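Quick one from the allotment end of things, typed between the seed order and the school run, so forgive the spelling.

Seed swap first. It went well! Over 200 packets through the door at Grivdale and most of them gone by lunch. Tomatoes went first, as ever. Still have a shoebox of runner beans, two sorts of kale and a lot of parsnip that I would not trust past this spring. Parsnip seed does not keep. If you want any of it, catch me at the gate, mornings before 10.

Labels. Please, please label. We had a bag marked "squash??" and another with just "Mum's". Jayanthi Amin took the second one and says she'll report back in July. Variety, year saved, where it grew — that's plenty. Pencil is better than pen, pen fades on the envelopes.

Germination test, for those who asked. Ten seeds on a damp paper towel, fold it, into a bag, top of the fridge. Check after a week. Seven or more up, sow as normal. Four to six, sow thick. Less than that, compost. Carrots want longer, give them two weeks or a bit more. Peppers longer still and they sulk if the kitchen is cold.

Water. The tap by plots 80 to 94 is still off. Dumisani Mofokeng has been on to the city twice and we have a job number now but no date. Until then it's the top tap and a long walk with the cans. Anybody with a spare hose over fifty feet, the lower plots would love you forever. Barrels with lids on please, the mosquitos were terrible last summer.

Compost delivery is February, later half, truck can't get past the bend if cars are on the left side so park up by the Masenach lot that morning. Bring your own barrow. We have three and one has a flat. Spyros Kadrić has offered to fix it if someone gets him a tube, fourteen or sixteen inch, he isnt sure which.

Onions — sets or seed? Had this one three times at the swap. Sets if you're busy, seed if you have a windowsill and patience. Chin-lung Wu grows all his from seed and starts them stupidly early, and his are the size of softballs, so. I'm sticking with sets. Red ones bolted on me two years running and I have given up on them.

Garlic should be showing by now. If the frost has pushed the cloves up, just poke them back in with a finger and firm round them. Don't yank. Weed between while the weeds are tiny.

Plot fees are due end of the month. Lesego Nkuna has the book. Cash or check, put your plot number on the envelope, she had four blank ones last year and had to guess.

More next time, got to run.

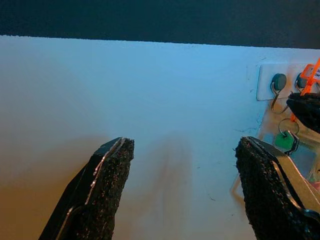

Lesego's neighbor on the next plot,
Ngcobo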